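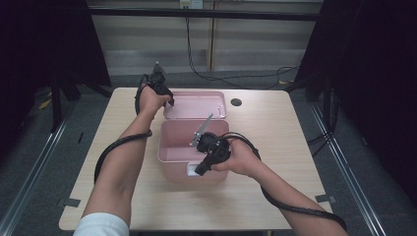
Table and Storage Box – Rikdale Room

The Kulkarni storage list covers the boxes, bins and tins kept at Rikdale and at Hamis. Most of the gallery pages show one item each. This page is for the pink plastic box with the hinged lid and for the light woodgrain table.

The box is entered on the list as number 65. It has a flat lid that folds all the way back, so it takes up close to twice the table space when it is open. We normally put it in the middle of the table with the lid to the far side. Small things get packed in it: sewing supplies, spare cords, craft paper, seed packets. It is not used for anything heavy.

The table is number 55. It has a pale beige top and a round grommet hole for cords. The top is wiped down before packing starts and again when the boxes go back on the shelf. Please don't drag boxes over it. Lift them and set them down. 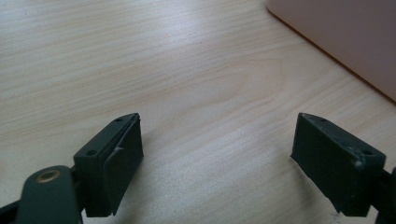 Table 55, grain pattern near the middle of the top.

The grain is one of the easier ways to tell this table from the one at Hamis. This one has a long oval figure with loops inside it, and the lines on either side are fine and close together. The Hamis table is darker and has a plain top. Both were entered on the list the same week and were mixed up twice in the early pages. Those entries have been fixed, but if you printed the list before January, your copy still has them the wrong way around.

The Rikdale shelves hold 700 items. The full list, with Hamis added, comes to 1,855. Cans and jars are listed by what is in them, and boxes are listed by color and lid type. A box with a separate lid gets one number, and the lid gets the same number written on the inside.
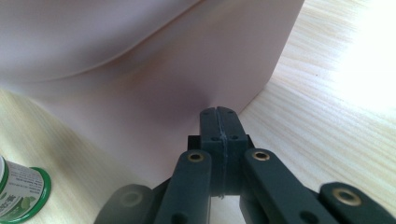 RIKDALE, January – Pale pink against the blond wood, with a can or jar lying on its side at the lower left. It has a green rim and a white label with green leaves or plants on it. Containers of this kind are kept on the lower shelf with the other pantry goods and do not go in the pink box. Stand them upright before putting them away, with the label to the front.

The shelf order for the pantry goods is on a separate page. It was changed after the Vesis shelves came in, as those are deeper than the old ones and hold two rows. Tall jars go in the back row and short ones in the front.

For the boxes the order is the same as before – clear ones on top, colored ones in the middle, anything without a lid at the bottom. Number 65 goes on the middle shelf at the left end, with the hinge to the wall.
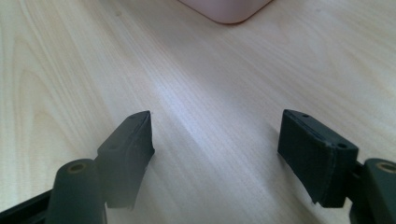
If that spot is taken, leave the box at the far side of the table and put a note on the clipboard by the door. Close the lid first. The next person in will find it a place, usually on Monday, and update the shelf column on the list.

The next gallery page covers the drawer trays, numbers 66 and up. The Hamis table will get its own page with the chairs.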